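ok so the Stellisville bus thing. thread, typing fast bc my lunch is 18 minutes

17 Oct 2018

1/ the town wants to cut the Naylor line down to 2 buses a day. two. one before school, one after dinner. if you work a shift at the plant good luck to you

2/ they posted the plan last night at like 11. pdf, sideways, no map. had to turn my laptop on its side to read it

3/ it says riders "have other options". what options – the Zillberg shuttle stopped in April and Proter Road has no sidewalk past the gas station. I've walked it. in rain. do not recommend

4/ also buried on the last page: full service "may be reconsidered" in 2034. I will be old. my knees are allready old

5/ yes I know ridership is down. you moved the stop behind the pharmacy and took the bench out, what did you think would happen

6/ comments are open til end of month. paper form at the library desk or email the clerk. takes two min. say which stop you use and what time, they don't care about feelings they care about times

7/
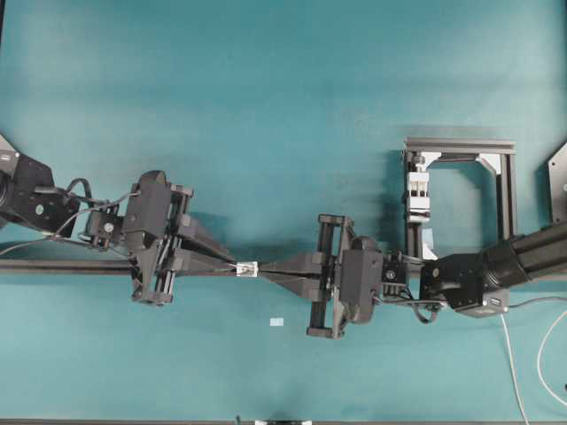 two arms, one blue table

8/ someone asked about the senior pass – still good, same price, just way less bus to use it on

9/ ok lunch over. pls share this even if you drive, your neighbor prolly doesnt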